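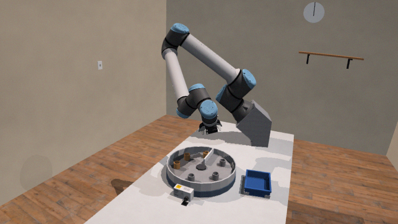
The turntable cell as it loads in the simulator, arm parked behind the tray.

Turntable sorting, part 2: from the start pose to your first sorted piece

You should have the cell loading without errors before you start this page. If the simulator opens to a gray window or the arm lies flat on the floor, go back to part 1 and check your mount settings.

The task for the club round is the same for every team. Three orange pieces and three gray pieces sit on the round tray. Your program has to move the orange ones into the blue bin and leave the gray ones where they are. The divider bar on the tray counts as an obstacle. Touching it costs points, and knocking a gray piece over costs more.

What you need

The Lallska scene folder, unzipped, with the name left as it is
The Mikell control library, the version on the club drive
A text editor
The blank team script, team_start.py
Paper and a pencil for the poses

Make a copy of team_start.py and put your team name in the file name. Callum Swanson collects the files at the end of each session and he sorts them by name, so a file still called team_start.py will get overwritten by the next one.

Step 1. Set the speed

Open your copy and find the line that says speed. It comes set to 86, which is a percent of the arm's maximum. Change it to something much lower while you are learning. You can raise it again once the whole run works. Most collisions in the first week come from people running at the default.

Step 2. Save the home pose

Run the script with nothing added. The arm will go to its start position. Press P in the simulator window and the six joint angles print in the console. Copy them into your script under HOME.

Every move in your program should begin and end at HOME until you are comfortable with the arm. It makes the run slower, but you always know where the arm is when something goes wrong.

Step 3. Find a safe height

The gripper has to travel above the tray rim, above the pieces and above the divider. The divider is the one people forget. Jog the arm up until the fingertips clear the top of it when you look from the side camera, then add a bit more. Write down the height and save it as SAFE_Z.

Do not trust the front camera for this. The gripper can look clear from the front and still be low enough to hit the bar.

Step 4. Teach the first pick

Start with the orange piece that is easiest to reach without going near the divider. Leave the one behind the bar for last.

Jog the gripper over the piece at SAFE_Z. Open the fingers all the way. Line up the center of the gripper with the hole in the top of the piece, using the overhead camera. Now come down slowly, in small steps, until the fingers are on both sides of the cylinder and not touching the tray floor. Press P and save the pose as PICK_1. Go back up to SAFE_Z and save that one as ABOVE_1.

You now have two poses for one piece. The move order is always the same:

HOME
ABOVE_1
PICK_1
close gripper
ABOVE_1

Going straight from HOME to PICK_1 will drag the fingers through the rim. The library does not plan around obstacles for you. It takes the arm from one set of joint angles to the next and that is all.

Step 5. Closing the gripper

The close command takes a wait time in milliseconds. Use 2000 to begin with. If the wait is too short, the arm starts to lift before the fingers have finished closing and the piece stays behind or tips over. Teams usually cut this down later to save time, but get a clean pick first.

The pieces are hollow. In this scene a very high grip force makes them jump out of the fingers, so leave the force at the value in the start script.

Step 6. Teach the drop

Jog from ABOVE_1 toward the blue bin, staying at SAFE_Z. Save a pose over the middle of the bin as ABOVE_BIN. Lower the gripper until the piece is below the top of the bin wall and save that as DROP.

A common mistake is to release the piece at SAFE_Z and let it fall. Sometimes it lands in the bin and sometimes it bounces out. The scoring script only looks at where the piece has come to rest.

Three pieces dropped in exactly the same spot will land on top of each other. Shift DROP a little for each one, or save three separate drop poses. Weronika Głowacki's team did it with one pose and an offset, and her code is in the shared folder if you want to see how the loop is written.

Step 7. Run it once, slowly

Reset the scene. Run the sequence for one piece and keep a finger on the space bar, which stops the arm. Watch the wrist as well as the fingers. When the arm reaches across the tray, the wrist may turn the long way around to get to the next pose. If it does, add a pose halfway and run it again.

When the first piece works three times in a row, teach the next one.

Step 8. The piece behind the divider

This is the hard one. There are two ways to do it.

The first is to rotate the gripper at the wrist so the fingers come down parallel to the bar. It takes some jogging to find the angle, and you may need to move the elbow as well.

The second is to turn the tray. The command is tray_turn, with the angle in degrees. After a turn of 31 degrees the piece is in a better place for most teams, but all your other poses on the tray are now wrong. If you go this way, pick the two easy pieces first and turn the tray after that.

Either method is allowed. Irena Kozłowski, who judges the club round, does not give extra points for one over the other.

If it doesn't work

The arm stops with "limit" in the console. A joint has reached the end of its range. Go back to the pose before it and approach with the elbow higher.

The piece slides in the fingers. The gripper is probably too high on the cylinder. Lower PICK a little.

The run works, then fails after a reset. Check that you reset the scene and the tray. They are separate buttons. The tray button is the small one.

The program can't find Mikell. You are running the script from outside the Lallska folder.

Everything is in the right place but the score is zero. Your team name in the file has a space in it. Use an underscore.

Handing it in

Save the script and the sheet with your poses. Each team gets up to 2 scored runs in April, and the better one counts. Bo-ram Jang has the sign-up list and will book you a time slot at the judging computer. Bring the file on a stick as well, in case the drive is slow.

Part 3 replaces the taught poses with color detection, using the overhead camera. Keep your HOME and SAFE_Z values, you will need both.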